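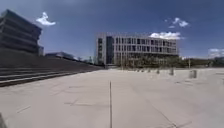
Chapter 3
Open Ground: The Paved Plaza

Usa Jitpraphai

A plaza is a floor without a roof. Students of building often give their attention first to the walls, and the ground between the buildings they leave for the last week of the project. In this chapter we will do it in the other order. We begin with the ground, then we go to the steps, and only after this we look at the buildings which stand at the border.

After reading this chapter you should be able to:
explain why a large paved surface is divided by joints
draw a simple joint plan for a plaza with steps on one side
describe how trees and lamp posts help people to judge distance

The words "slab", "joint" and "tread" are used in the same sense as in Chapter 2. The word "seam" is used in this chapter for any joint line that a person can see easily when walking.

3.1 Why the ground is divided

Concrete becomes a little larger when it is warm and a little smaller when it is cold. If a big surface is made in one piece, it will crack, and the crack will choose its own way. The designer therefore decides the lines before. On a wide plaza the joints also have a second use, for the eye. A long straight seam leads us towards the far side, and a diagonal one changes the direction of our look. Pale slabs show these lines very well in strong sun, and they show also the scuffs.
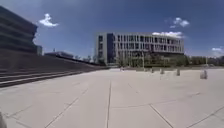
3.2 Steps as an edge

A plaza needs an edge, but a wall is not always the best one. Wide, low steps can connect two levels and at the same time give places for sitting. When they are long, they seem to become narrow with distance, and so they make the open ground look deeper than it is. The student should notice where the lowest step meets the paving. This line is one of the strongest in the whole plan, and the joints of the floor should be drawn with it in mind.

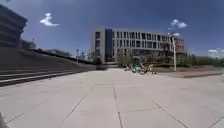
Figure 3.3 Shallow steps in shadow beside sunlit concrete slabs.

Before you continue to section 3.3, please make the following small exercise. Take a sheet of paper and draw one plaza that you know, at the scale 1:200. Put in the steps and the main seams first. Add the buildings only as thin outlines.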